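# The old office tower, part two

Last time I wrote that I bought a used desktop from the clearance shelf at Stiton. Several people asked me if it was worth it, so I want to continue the story. I paid 55 for it and I still think it was a fair price, even if it will need more work than I hoped.

On Tuesday evening I finally opened it. I am not a technician, I learn everything from forums and from my colleague Humaira Virk, who has repaired many more computers than me. She told me to lay the case flat on its side, remove the panel and then only look for ten minutes before touching any screw. It was good advice. In my first computer, years ago, I pulled a cable before I understood where it was going, and I lost a whole weekend to it.
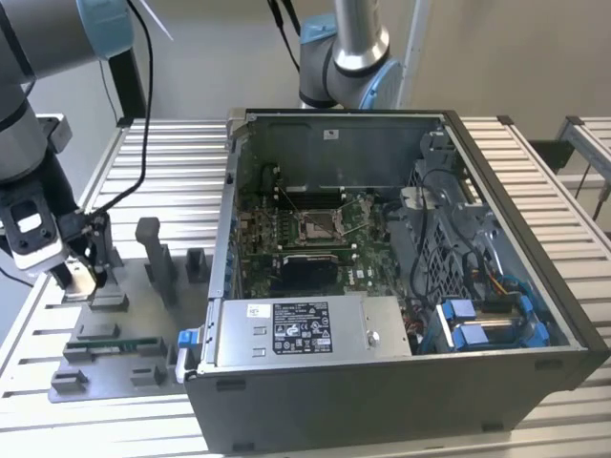
*The tower on its side. The cooler is out and the socket is open.*

I like how these office machines are built. The drive caddies have bright blue plastic handles, and there is a blue latch at the end of the power supply too. I suppose blue means "you may touch this". My previous case had only screws, all of them a little different, and I kept them in an egg box with notes on paper.

What I like less is the cables. The black ones make a loop down into the drive cage, and there are also orange and yellow wires crossing just over the caddies. I want to tie them better, but first I must find out which of them I really need.

The expansion card was a small surprise for me, because the shop paper did not mention it. I think it is a low-profile graphics card. Humaira says I should leave it where it is until everything else is working – then I can test with it and without it.

My list for now:

- order a processor and thermal paste
- clean the contacts with a soft brush
- write down every cable before I move it
- look for a bigger drive, if I find one at a good price

The computer will hold our family photos and my scanned recipes, so it does not need to be fast. I have put the side panel behind the sofa, and I hope I will remember that when it is time to close the case.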